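The bus to Grasby leaves at ten past six in the morning, and in January that means you board it in the dark with a stick bag across your knees and a flask you've already half finished. I used to love that bus. I was nineteen, third-choice goalie for the Omodgate seconds, and I'd have got on it for a warm-up and a sandwich (some weeks that was all I got).

I've been thinking about those mornings because Hwa-young Seok rang me last month to say she was finally hanging up her whistle. Hwa-young coached me for two seasons and frightened me for both of them. She was a tiny woman in an enormous coat, and she could stop a drill from the far end of the rink just by putting her clipboard down on the boards.

She asked if I'd come and say something at her leaving do. I said yes straight away and then panicked for a fortnight, so what you're reading is more or less what I couldn't fit into four minutes with a microphone.

You have to start with the Pusteo game. Everyone who was there starts with the Pusteo game! We'd gone up with a short bench, and our first goalie, Sang-wook So, had eaten something regrettable at the services. Our second goalie was at his sister's wedding. Hwa-young looked down the bench, looked at me, looked down the bench again in case there was someone she'd missed, and said, "Right. You."

There were 1,242 people in the building that night. I know because they read it out over the speakers in the second period, while I was fishing a puck out of my own net, and I remember thinking that was an awful lot of people to have seen it. We were two down by then. I'd let in one through my legs and one that I still maintain was tipped, although Na-rae Ha, who was standing right in front of me on defence, has told me for years that it wasn't touched by anybody.

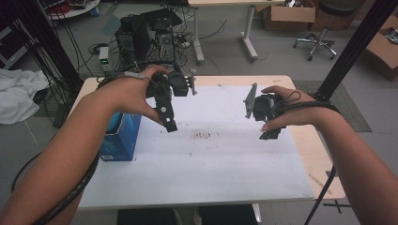
Hands were Hwa-young's great subject. She could talk about them for a whole bus journey, and she'd grab yours in the middle of a sentence to show you what she meant. Most young goalies, she said, think about their legs and let their hands drift back to their hips, and then they wonder why everything goes in over the glove. She wanted both hands out in front where you could see them, elbows off the ribs, a bit of space between them, the way those two forearms reach out over the white sheet with a black gripper in each hand and a gap left in the middle. Get them there and leave them there. She made me stand like that in the corridor at Omodgate while the under-tens walked past, and I have never been so embarrassed in my life.

So that's what she told me in the second interval at Pusteo. She didn't give me a speech. She held my wrists, pulled them forward, said "There," and went off to shout at the forwards.

I'd like to say I was brilliant after that. I was all right. I stopped a breakaway mostly by falling over, and then I caught one, properly caught it, high on the glove side with my hand exactly where she'd put it. Han-gyeol Bae scored twice at the other end, the second off somebody's skate, and we got a draw out of it. You'd have thought we'd won the league. Sang-wook, who was grey and lying across the back seat of the bus, raised one thumb.

I played 5 more games for the seconds and then a new lad came in from Ofori who was simply better than me. Hwa-young told me herself, in the car park, with no padding on it at all. I cried a bit, drove home, and went back the next week to help with the kids' session because she'd also told me I was to be there at nine and not to be late. I'm still doing it.

The do was held in the bar upstairs at the rink, the one with the carpet that sticks to your shoes. Bo-ram Ra had dug out the old team sheets and pinned them along the wall, and there I was on the Pusteo one, spelt wrong. People kept coming up to tell Hwa-young what she'd said to them once, in a corridor or on a bus, and she kept saying she didn't remember any of it.

When I got to the part about the wrists she stood up, came round the table and moved my hands, because apparently I was holding my notes too low.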